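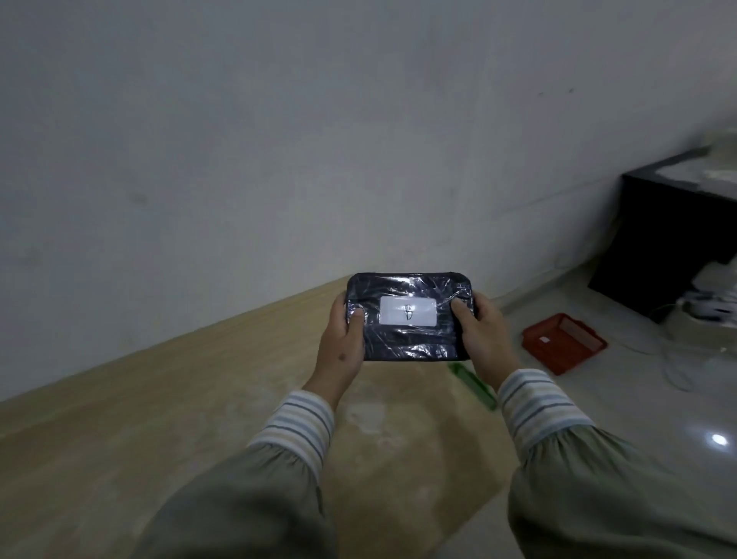

Parcel Returns and Repacking: Frequently Asked Questions

Last revised in April. Applies to all orders shipped from the Hastitz and Parden depots.

How long do I have to send an item back?
The return window is 30 calendar days from the delivery scan. The date used is the one on the carrier record. If a parcel was left at a pickup point, the window opens when the parcel is collected.

Do I need the original box?
No. Any outer packaging is accepted if it is closed on all sides and survives normal sorting. Items sent in a bare retail box with the carrier label stuck directly on it are accepted, but damage to the retail box is deducted from the refund under section 9 of the terms.

Which items need inner wrapping?
Glass, ceramics, anything with a lens, and anything containing liquid. Liquids must also be in a sealed bag. Soft goods need only a waterproof layer.

What is the weight limit?
Standard returns are limited to 9 kg per parcel. Heavier items go through the Grudell freight desk and need a booking number before pickup. Freight bookings made after 3 p.m. are processed the next working day.

Where does the return label go?
On the largest flat face, away from seams and folds. Do not place it around a corner. The barcode must stay flat, and old carrier labels must be removed or fully covered. If the label is under film, smooth the film over the barcode first. Glare and creases are the most frequent cause of a failed scan at intake.

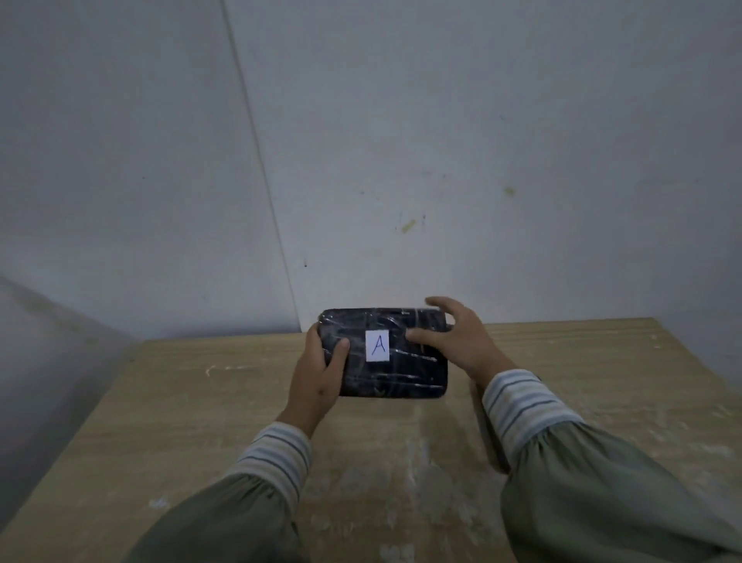 Can I put two orders in one parcel?
Yes, if both were placed from the same account. Enclose both return slips. Refunds are issued separately and may arrive on different days.

My tracking has not moved. When should I report it?
Wait five working days after drop-off, then file a trace request with the drop-off receipt attached. Traces without a receipt are accepted but take longer. The Arnaud sorting line scans on entry only, so a gap of two days at that stage is normal.

How much is a return insured for?
Prepaid labels include cover up to $300. Cover up to $400 can be added when the label is generated. It cannot be added after drop-off.

Last year 1,097 claims were filed. How are they decided?
Claims are reviewed by Apolline Millet's team at Parden. The reviewer needs the order number, the declared value and the drop-off receipt. Appeals go to Thibault Carré in writing.

When is the refund issued?
Within seven working days of the intake scan, to the original payment method. Store credit is issued the same day.

What cannot be returned by post?
Loose lithium batteries, aerosols, opened cosmetics and cut-to-length goods.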